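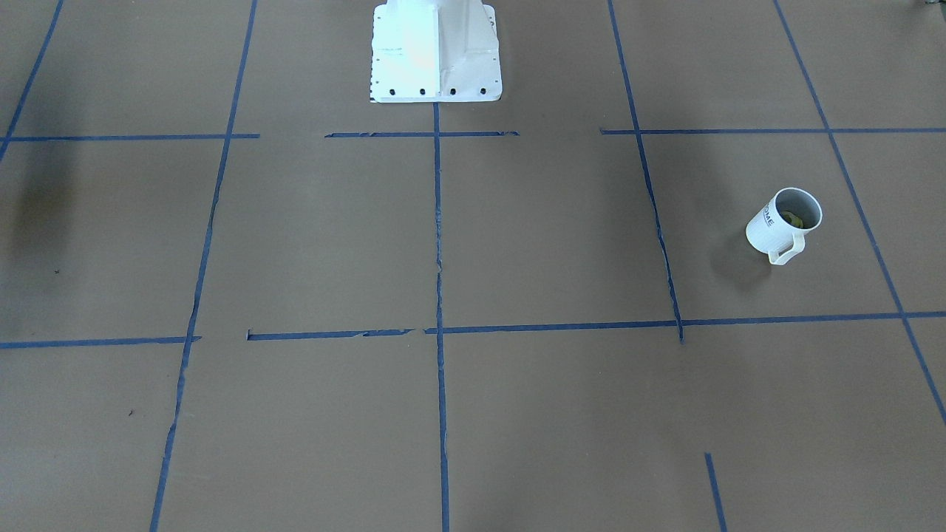
## Bench tips from the Okstead robotics club

**Tape the grid once.** Use blue masking tape and press it down with a spoon. It will fray a little in the middle anyway. Resist patching, or by November you'll have a quilt.

**Call out squares.** "Left a bit" cost us most of an evening. Number the cells and write them on a card by the keyboard.

**Mugs are harder than blocks.** Start with the handle toward you, run the pick-up 17 times, then turn the mug and watch your confidence leave. Plain white ones from the thrift store are fine. Bring two.

**Keep the drinking mugs elsewhere.** Luminița Pîrvu has a shelf for them by the door. She also has opinions, available free of charge.

**Check the base bolts** before you blame the code. Thambiah team spent 60 minutes debugging a loose one.

**Getting tape gunk off.** Warm the strip with a hair dryer on low, peel slowly and flat, then wipe with a drop of cooking oil and dish soap. Don't scrape with the good ruler. We know which ruler it was.

**Lights.** Overhead only, same switches every session, blinds down by 4 p.m.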